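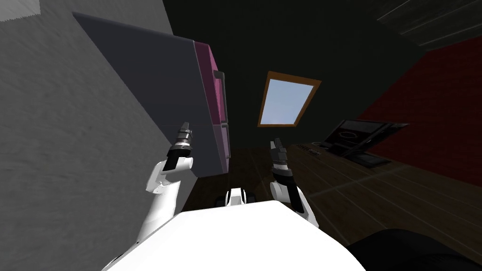
Home Visits Workshops Contact Search this site Go

Last updated July 19, 2025

Tiredau open day: the cabinet that wouldn't open

I loved this visit! Ilse Jansen ran the simulator demo, where a two-armed robot has to open a pink-fronted cabinet by its handles. On attempt 4 the left arm pushed straight into the door and kept pushing, and the safety stop never fired. Igor Trnka dug through the log right in front of us (what a treat) and found the force limit set to 814 when it should have been 60. One wrong line in a settings file! They fixed it and ran it again, and the arm stopped at first contact. Ilse wants that limit checked at every startup before anyone tries it on the real arms.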